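Subject: Re: [korham-users] How many demonstrations for the kitchen task?
Date: 21st July

> We are beginning to collect for the Korham baseline and I would like
> to know how many episodes you use for one task, and how much you
> change the table between them. Do you keep the big objects fixed?

Hello,

Thank you for the question. For our kitchen task in the Dantas set we plan 300 episodes, divided between 3 operators. We drive both arms by hand and save joint positions, gripper state and all camera streams.

The objects are a blue basket at the left, a wooden mug tree, and a white wire dish rack near the middle of the table.

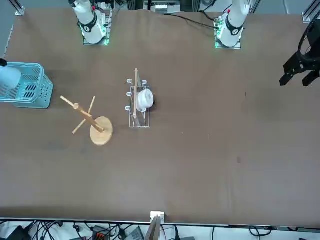 The big objects are not fixed to the table. After each 6 episodes the operator moves them a little and turns them a little, but we keep their order from left to right. In March we tried to leave them always in one place, and the policy learned the place very well and the object very badly. I do not recommend it.

We also change what is in the rack. A white cup and a white bowl are both used, and each one has its own label in the episode file. Please do not mix them under one name "dish". We did so at first and had to relabel everything.

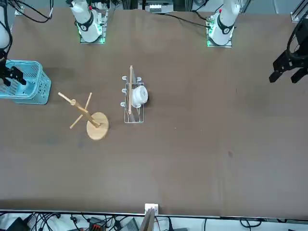
What we discard

- Episodes where the operator stops for more than 9 seconds.
- Episodes where one camera stream is missing.

Failed grasps we keep, if the operator corrects them in the same episode.

I can send our label list if it is useful for you.

Best regards,
Clolletti data group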